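3. Gathering the Examples

3.1 Why I went with a simulated kitchen

I should say up front that I never planned to spend most of a year inside a pretend kitchen. My first idea was to collect everything on the real arm in our lab, and I did try (for one long, grumpy December). What I got from it was a small pile of demonstrations, most of them too short to be useful, and a strong dislike of picking things up off the floor. Every time the arm knocked something over I had to walk around the bench, put it back more or less where it had been, and start again. "More or less" turned out to be a problem too, as I'll get to in a minute.

So I moved the whole thing into simulation. We call our setup Koskela, and it is really a thin layer of scripts on top of a physics engine plus a folder of kitchens. Each kitchen has cabinets with doors that swing, a counter, a sink, and a list of loose objects that can be dropped in when an episode begins. A person drives a simulated arm through the task with a hand controller, and Koskela writes down everything: joint angles, gripper commands, the pose of every object, and the views from the cameras. When the episode is over you press one button and a fresh layout loads. I can't tell you how happy that button made me!

The tasks are all one-object jobs: move this from the counter to the cabinet, move that from the sink to the counter, open a door, close a door. They sound dull, and to be fair they are dull to do by hand forty times before lunch. But they're the pieces that longer chores are made of, and I wanted lots of clean examples of the pieces before asking a policy to string them together.

3.2 Choosing what goes on the counter

Early on I made the mistake of putting only the target object in the kitchen. If the instruction said "pick up the bottle," there was a bottle and nothing else. The policies trained on that data looked great, right up until I added a second object, and then they grabbed whichever thing was closest. Of course they did. They had never once needed to read the instruction.

From then on each layout got a target and a handful of extras, which I'll call distractors like everybody else does. The extras are drawn at random from the object folder, with only two rules. They can't start out overlapping each other, and the target has to be somewhere the arm can get to. I didn't add a rule about things making sense together, and I'm glad I didn't. You end up with combinations no sane cook would leave out, and that's useful, as a policy that has only seen tidy, sensible counters tends to lean on the tidiness.

The sizes get shuffled as well. Each object is scaled up or down a little when it is placed, so the same asset can come out small in one layout and pretty hefty in the next. Figure 1 is one of the layouts I kept going back to while I was tuning all this. 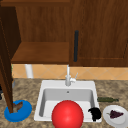 Figure 1. A layout in the simulated kitchen, with the left cabinet door open, a large red ball in the sink, and other objects on the counter to either side.

I like this one as it packs a lot of what makes these kitchens hard into a small space. The ball takes up the front of the basin, so any task that involves reaching into the sink has to deal with it. The bottle is on its side with the neck pointing right, and a grasp that works on an upright bottle is no help at all for one lying down. Then there's the door. It swings out so far that its bottom corner comes down by the blue bowl, and an arm going for the bowl's contents has to think about the door even when the instruction never mentions it. The shelf above has nothing on it, so for a "put it in the cabinet" task the placing half is easy and the getting-there half is where people (and policies) struggle.

The grapes gave me more trouble than I expected. A bunch is one rigid body in our object folder, stem and all, but its outline is bumpy, and the collision shape we started with was a plain box. People would close the gripper on what looked like grapes and stop short on an invisible wall. I swapped the box for a set of smaller convex pieces and threw out every grape episode recorded before the change. It hurt, but I didn't want the policy learning to pinch air.

3.3 The people driving

I drove a fair share of the episodes myself, and Hanne Hyvönen drove even more. The rest came from students in the department who signed up for one-hour slots. We gave each new driver a short warm-up in an empty-counter kitchen (nothing from the warm-up was kept), then handed them a list of instructions and let them get on with it.

I wrote a page of driving tips and then watched almost everyone ignore it, so I cut it down to a few lines taped next to the screen:

Move at a speed you'd be comfortable with near a real counter.
If you miss a grasp, try again in the same episode. Don't reset.
If a door is in your way, move it.
When the task is done, let go, back off, and then press stop.

The second line matters a lot to me. In the first batch people reset after any slip, and what we ended up with was a set of examples in which nothing ever went wrong. A policy trained on those had no clue what to do after a fumble. It would hover over the spot where the object used to be, opening and closing the gripper like it was waiting for an apology. Once drivers were told to recover in place, the episodes got longer and messier and a good deal more useful.

Hanne and I drive differently, by the way, and you can see it in the recordings. She comes in from above for nearly everything. I like to slide in from the side, especially for bottles. At first I thought about picking one style and asking everybody to stick to it, as mixed styles can confuse simpler policies that average over what they've seen. In the end I kept both, and Section 4 compares training on all drivers with training on just one.

3.4 Cleaning up

We recorded 187 episodes in this kitchen. Of those, 173 made it into the training set. The ones I dropped had either a physics glitch (objects sinking into the counter, mostly) or an instruction that didn't match what the driver did. I checked every one by eye. There's a success test built into Koskela that looks at final object positions, and it's fine for a first pass, but it happily passed an episode in which the driver shoved the target into place with the back of the gripper. Is that a success? I decided it wasn't for my purposes, and took it out.

I also trimmed the starts. People like to sit still for a moment while they read the instruction, and all those still moments add up. Our first policy learned them very well. It would sit there, perfectly calm, for the entire episode. Cutting the idle time before the first real motion fixed nearly all of that, and I left pauses in the middle of an episode alone unless the driver had clearly walked off for coffee.

Finally, each remaining episode got a second and third wording of its instruction. Hanne wrote one and I wrote the other, without peeking at the original. "Pick up the bottle" became "grab the green bottle" or "get the bottle off the counter," that kind of thing. I had hoped we'd come up with wilder phrasing than we did. We are both, it seems, fairly plain talkers.

3.5 Splitting for the tests

For testing I held out 19 layouts that no driver ever saw. They use the same cabinets, counter and sink, but the objects, positions, sizes and starting door angles are all new draws. I picked the random seeds for these before any training began and haven't touched them, even though two of them are, in my opinion, mean. In one the target sits right behind an open door. In the other it's jammed against the faucet, and I needed several tries to do it by hand.

Both stayed in. Scores in the next section are reported over all the held-out layouts, and I also list those two by themselves so you can see how much they pull the average down. A policy gets one attempt per layout with a fixed time limit, it may retry a grasp as often as it likes within that limit, and the final state is judged with the same by-eye rule I used for the demonstrations.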